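Trallau Robotics Laboratory
Safety and Operations
Fault 513: Frequently Asked Questions

Updated October 2021

This page answers questions from operators, students, and visiting staff about Fault 513 on the Tannous gripper controller. It applies to all stations running Tannous release 5. Stations that use the older Dastness controller are not affected.

What is Fault 513?

Fault 513 is a false grip report. The controller records a completed grasp when the fingers have not closed on anything, and the arm is then cleared to begin its next move.
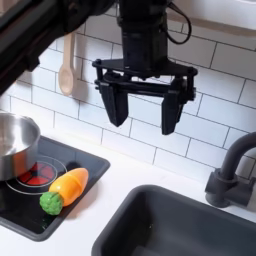

The fault was first logged in January, during pick-and-place work at the toy kitchen station. The controller's report must always be checked against what the operator can see. When the fingers are wide apart over the counter and the carrot is still lying on the stovetop, no grasp has been made, whatever the status screen says. Operators should stop the task at that point and record the fault.

What causes it?

The controller waits 200 milliseconds for a finger position reading after each close command. If no reading arrives in that time, release 5 reuses the last good value. If that value came from an earlier successful grasp, the system treats the new one as successful too. Slow readings have been traced to worn connectors on the gripper cable and to heavy network traffic.

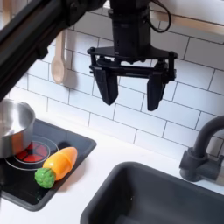 A replacement cable reduces how often the fault occurs but does not remove it. The timeout rule itself must be corrected in software.

Is the fault dangerous?

It can be. An arm that believes it is carrying an object may travel to a place position and press down on whatever is there. No injuries have been reported at Trallau. One gripper finger and one countertop panel were damaged and have been replaced.

Hands must stay out of the work area whenever the arm is powered. This includes short reaches to straighten an object on the stovetop or to take something out of the sink.
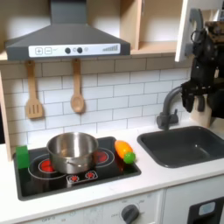

Photo: Tamunoemi Onuoha, Trallau Robotics Laboratory

What should I do when the fault appears?

Press the emergency stop. Do not use the pause button, as a paused arm will resume its queued move when released. Note the task name and the time, then save the controller log before restarting. Logs are overwritten at restart and cannot be recovered.

May I continue my session after a restart?

You may continue once, at reduced speed. If the fault returns in the same session, the station must be tagged out and left for Operations staff.

Does the fault also occur when an object is being held?

Yes, though less often. In this form the controller keeps reporting a grip after the object has slipped. The object may fall during the move, and the arm will carry on to the place position without it. 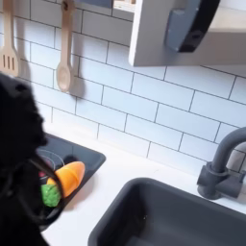

Light, tapered objects are the most likely to slip. Until the correction is installed, please limit lift height for these objects to the lowest setting in the task menu.

When will a correction be available?

A revised timeout rule is being tested under the Tralletness maintenance project. It stops the arm when a finger reading is missing. Stations will be updated one at a time, and each will be closed for half a day.

Whom should I contact?

Send saved logs and questions to Tamunoemi Onuoha, Safety and Operations. Please put the fault number in the subject line.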